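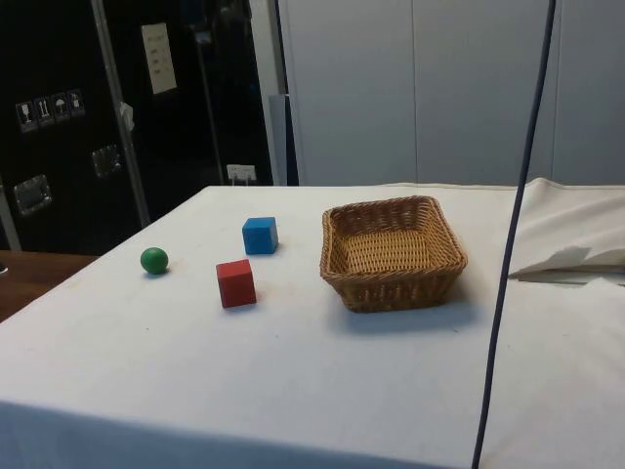
Ball, two blocks and the basket on the white cloth, 4:20 p.m.

Cloth needs a wash. Gray smudges again, mostly in the middle, plus specks that a lint roller should lift. Cold cycle, no softener.

Began the toy inventory after lunch. Liliana Monti wants the whole playroom listed before the Kivton move in December, and the sheet stands at 1,411 lines, up to 20 of them probably duplicates from the Palumbo boxes. Red and blue wooden cubes entered as separate lines, similar size, edges slightly rounded. Green ball entered under "balls, small, solid." Material left blank.

The wicker basket goes under storage. Low flared sides, rolled rim, flat base. I want it for the blocks, but it has no lid and will not stack, so it travels last and on top. Cekico quoted for 2 lidded crates. Have not replied.

Still open: the puzzle shelf, the drawer under the window, labels. The printer jammed on the second sheet and I wrote the rest by hand. Stopped at 6.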